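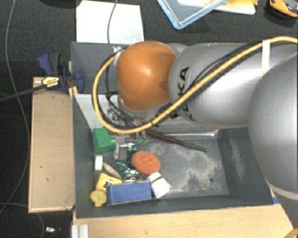
**Sourdough too sour in the summer, what do you change first?**

**mirela_bakes**
Hello all. I moved to Hirmont in the spring and since July my bread is so sour that my kids refuse it. Same flour, same starter, same recipe I used for years in a colder apartment. I feed the starter once a day, in the evening, and I keep it on the counter. The dough rests overnight on the counter too, as I always did. What would you change first? I would prefer to not change everything together, because then I will not learn which thing helped.

**Taneo**
Overnight on the counter in July is your problem. Put the dough in the fridge after the first two hours. I would not touch anything else.

**oldcrust**
> Put the dough in the fridge

I disagree with this. A long time in the fridge also makes bread sour, only slower. Mine is much more sour after two nights in the fridge than after a short rise in a warm kitchen. I would use less starter. If your recipe has 20 percent, try 10 and watch the dough instead of the clock.

**Taneo**
Two nights, yes. I am speaking of one night. It is a big difference.

**mirela_bakes**
Thank you both. My recipe has 20 percent, so I can try this. But I wish to ask also about the starter itself. By the morning it smells like nail polish and there is liquid on top. Is it dead?

**grainmouse**
Not dead, hungry. Feed it two times a day in this heat, or keep a smaller piece and give it more flour. I keep 10 grams and add 40 of flour and 40 of water. The smell went away after three days for me. If the starter is very acid, the bread will be acid also, so I would begin there, before the fridge and before the percentages.

**oldcrust**
Agree with grainmouse about the order. Starter first.

**Taneo**
I still think the fridge is the simpler test, it costs her nothing. But fine, feeding twice will not hurt.

**kettle_and_rye**
What flour is it? If there is a lot of whole rye in the starter, it goes faster. I changed mine to 70 percent white in the summer and it became calmer.

**mirela_bakes**
It is all whole rye! I did not think about this. I will feed twice a day this week, still with rye, and next week I will mix in white flour. The fridge I leave for last, sorry Taneo.

**Taneo**
No problem. Write how it went.

**mirela_bakes**
Small report. After five days of feeding twice, the bad smell is gone and the bread is less sour, but the crumb is tighter than before. My older one ate two slices with butter. Should I let it rise longer now?

**grainmouse**
A little longer, yes. Try half an hour more and look if the dough has bubbles on the side of the bowl.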